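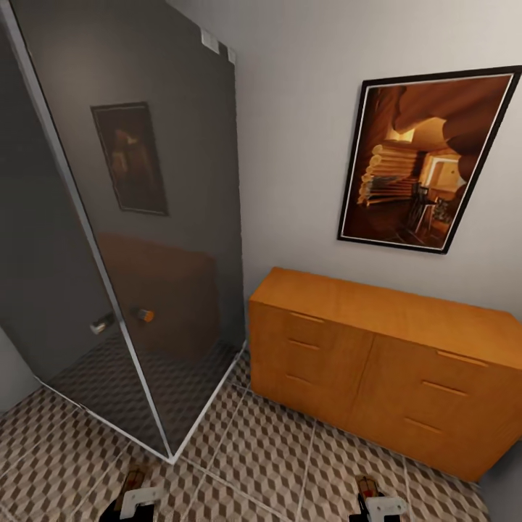
February
By Hajnalka Kiss

"It's a bathroom," Primo Leone said.

"It's a bathroom with a dresser in it," I said. "Who keeps a dresser next to the shower?"

"People in Sarport, maybe."

He had his feet on the radiator and the laptop on his knees. The robotics club at Fledport High owned one laptop that could run the simulator, and Primo was captain, so it lived with him. I'd joined because my mother thought the club built things. We hadn't built anything since October. We had opened and closed drawers that did not exist.

The contest was called the Laxdal Home Challenge. You got a rendered room and a robot with two grippers, and you wrote the code that made it do chores. Our chore was the dresser. Pull a drawer, push it shut, go on to the next one.

"Run 1664," Primo said, and hit the key.

The left gripper drifted toward the shower.

"It wants to wash," I said.

"It's confused by the glass. Look, you can see the dresser in it. It thinks there's another one in there."

"Does it think?"

He gave me the look he gave teachers. Primo believed in the thing. He'd told the Gendwood paper that in ten years every grandmother would have one, and they'd printed it, with his yearbook picture. I have a grandmother. She doesn't let the plumber past the kitchen.

"You could help," he said. "You could fix the glass."

So I took the laptop, mostly to make him stop talking. I stared at the picture on the wall over the dresser, all orange and brown, with a chair and a little table in the dark part. Somebody had gone to the trouble of that. They'd tiled the whole floor in those cubes that flip inside out if you look too long. I wondered if they'd been paid by the hour.

I told the program to ignore anything on the shower side of the corner. It took two lines. Then I ran it.

The right gripper came down over the dresser, stopped at the top slot, and pulled. The drawer slid open. There was nothing in it, of course, only a brown inside.

Primo yelled so loud that the janitor looked in.

"You see?" he said. "You see?"

"I see a drawer."

"Hajnalka. It worked."

"I told it where not to look. My cousin's dog can do that."

He was already typing it into the log, with my name spelled wrong. I reached over and fixed the j. Then I asked him what happened if they moved the shower.

He stopped typing.

"They wouldn't move the shower," he said.

"It's a contest."

The radiator knocked. He pulled the laptop back onto his knees and opened the settings, and I went to call my mother and tell her I'd be late.

More fiction
The Bus to Gendwood
Two Coats
What the Swim Team Knew
Sarport, Off Season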